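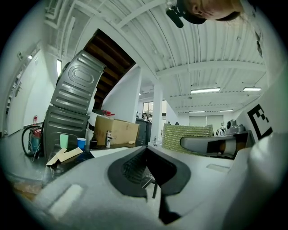 3. The room under the stairs

Research > Shared Spaces > Working Papers > Laundry and Utility Areas

9 Feb 2018
By Marjorie Staniforth

3.1 Setting

The Treloar building was one of 17 sites in the Timora survey of shared laundry and utility areas. It was chosen for closer study after the first round of visits in April, when it became clear that its ground floor did several jobs at once. Residents wash clothes there, store cleaning equipment there, and pass through it on the way to the upper floor. The plans list it as a utility room. Most of the people we spoke to called it "downstairs."

Figure 1 shows two gray front-loading washing machines, with a vacuum cleaner on the floor next to the lower one and a small red fire extinguisher fixed against the wall. The staircase has dark brown treads, and a white square pillar stands in the middle distance between it and the window at the back. The ceiling is white and corrugated, with steel beams and pipes left exposed and long fluorescent lights fixed to it.

Figure 1. Ground-floor utility area, Treloar building, with washing machines at left and staircase at upper center.

3.2 Laundry use

Residents kept a written log of washes for the length of the study. The log holds 591 entries. We removed entries with no start time and entries that had plainly been written twice, and we did not try to fill gaps from memory. Use was heaviest in the early evening and lowest in the middle of the morning. There was a smaller rise late at night, mainly from residents on shift work.

Waiting was a more common complaint than noise. A typical wash took 55 minutes, and a finished load often stayed in the drum well past the end of the cycle. The house rules said that clothes could be moved by the next person, but they did not say where to put them. Some residents carried the wet load upstairs and knocked on doors. Others left it on the stairs, and this was the source of most of the written complaints we were shown.

At Tiladlow, the nearest comparable site, a shelf had been put up for finished loads before our first visit. Complaints about waiting were fewer there, though the building also has fewer residents and the two sites should not be compared too closely.

3.3 Cleaning equipment

The vacuum cleaner is shared by all households. It has no cupboard of its own and is returned to the laundry side of the room after use. Residents liked this arrangement on the whole. The machine was easy to find, and anyone doing laundry could see whether it was in or out. The main drawback was the hose, which people reported stepping over when they had a basket in their arms.

We asked residents to mark on a floor plan where they thought the vacuum cleaner should go. Most marked the spot where it was already kept. A few chose the space under the stairs — an obvious place on paper, but one that several households already used for shoes and parcels in the colder months.

3.4 Light and movement

Residents described the back of the room as the pleasant part. The window lets in daylight there, and people who had to wait for a wash tended to stand near it. Folding was usually done upstairs, as there was no table that residents regarded as theirs to use.

The pillar was mentioned more often than we expected. Those carrying large loads had to choose a side, and people coming down the stairs could not always tell which side would be taken. No accidents were reported, but 2 residents said they called out before coming around it. The Vullholm report on older converted buildings describes the same habit in narrow corridors.

3.5 Limits of the log

The log depended on people remembering to write in it. Entries were fullest in the first weeks and thinner after that, and late-night washes are probably under-recorded. Times were taken from phones or wristwatches and were often rounded. The drying arrangements, which are split between the upper floor and the yard, are covered in Section 4.

Contact | Copyright Timora | Back to top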